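Kundach Bench Study: Progress Report to the Lanolach Fund
Prepared by Trinity Benavides, with corrections from Dexter Halvorsen
Thursday, May 19, 2022

Summary for those reading on the train

The study is on budget and slightly behind on data. We asked for money to find out whether a two-armed bench robot learns tidying tasks better from many short demonstrations or from fewer long ones. We now have a partial answer, and it is a bit inconvenient for the people who wrote the proposal, namely us.

The short demonstrations are winning on single moves. The long ones are winning on everything that matters after the first mistake. The proposal predicted that short would win across the board, and said so in a bold heading, which Desmond Pennington has kindly pinned up above the kettle.

What we did this period

We recorded 645 demonstrations. Of these, 259 were thrown out, a number I would like to explain before somebody finds it in the appendix. Most of the rejects come from the first stretch of recording, when the clocks on the wrist cameras and the fixed camera had drifted apart. A policy trained on those recordings learns to close the gripper slightly before it has any reason to, and it does so with great confidence. Wubit Wako found the drift by watching the same grasp from two views over and over until one of them looked wrong. She has since written a check that runs at the start of every session, and the session will not start if the check fails. It has made her briefly unpopular and the data much better.

Task selection is also settled. The proposal listed a long menu of household and office objects. We have narrowed the main comparison to binder clips and kept cloth handling as a secondary task. Clips are cheap, they come in colours a camera can tell apart, and the wire handles tangle in a way that punishes a lazy grasp. The cloth work goes on the same bench with the same tray, so that nobody has to recalibrate between the two.

The bench at Gundico has not been moved or relit since November. I mention this because the last review asked, and because it took some defending when the photocopier people wanted the corner. 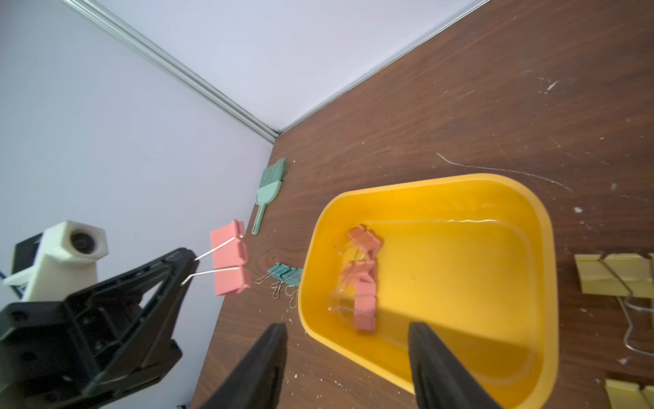
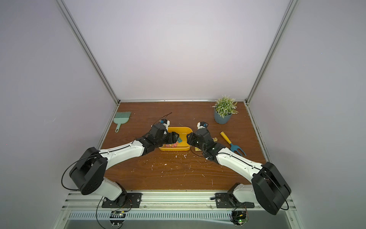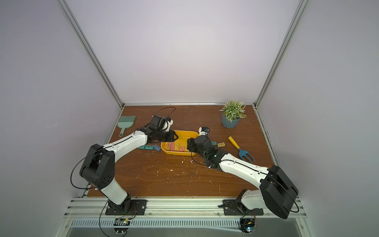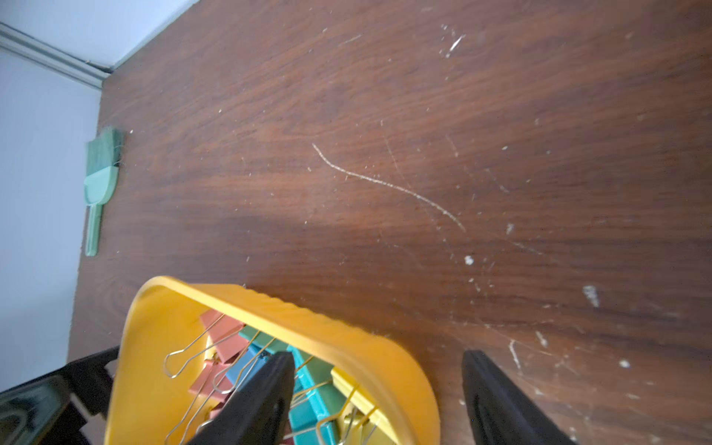

What we found

Three operators, Dexter, Wubit and Ezekiel Mbeki, each recorded both kinds of demonstration. A short one covers a single move: reach, grasp, place, stop. A long one carries on until the task is done, including whatever fumbling happens along the way. We told operators not to restart a long demonstration after a drop. They found this harder than expected. People do not like being recorded making a mess of a stationery item.

When we test on a single clip sitting clear of the others, the policy trained on short demonstrations is quicker and cleaner. It goes straight in and picks up the clip, and we could have stopped there and sent you a very cheerful report.

On a tangled pile the picture changes. The short-trained policy grasps one clip, lifts two, and has no idea what to do about the second. It tends to hover. The long-trained policy has seen this happen to Ezekiel many times, and will often lower the pair, let go and try again from another side. We didn't ask for that behaviour and we didn't label it. It comes out of the fumbling, which under our original plan would have been edited out as waste.

Dexter has asked me to add that "often" is doing a lot of work in that paragraph. He's right. The long-trained policy also picks up some bad habits, the worst being a small pause before each grasp that we traced to one operator's habit of stopping to think. I have agreed not to say which operator.

Mixing the two kinds looks promising. We have tried 4 mixing ratios so far and the best of them keeps most of the speed on easy clips without losing the recoveries. I don't want to claim more until we have repeated it with a different order of training, as one good run has embarrassed this group before.

Cloth is behind. The policies will pinch a cloth and drag it, and that is as far as I'm prepared to go in writing.

Problems

Cables. The wrist camera cables are the weakest part of the setup, and we have lost more recording time to them than to any research question. Desmond has rerouted them twice. The second routing is holding.

Storage. Video from every camera fills the shared drive faster than we budgeted for. We have moved the rejected recordings to the Mahmoud server, where they can sit until we decide whether the badly timed ones are worth rescuing. Wubit thinks they are. I think Wubit should have a holiday.

Staffing. Ezekiel goes to half time next month. His recordings make up a large share of the long set, so we'd like to train a replacement operator while he is still here to show them how to fumble properly.

Next period

Repeat the mixing runs with a shuffled training order.
Record a further set of long demonstrations with a new operator, to see whether the recoveries depend on who is doing the recovering.
Bring cloth up to the point where it can be compared with clips, or write down clearly why it can't.
Send the clock check to the other bench groups in the program. Two have already asked for it.

Money

Spending is in line with the plan except for replacement cables, where we are over, and travel, where we are under on account of not having gone anywhere. We ask permission to move the one into the other. Dexter has attached the revised table -- 7 lines, all of which add up. We would also like to drop the word "short" from the project's working title, if that can be done without filling in the long form.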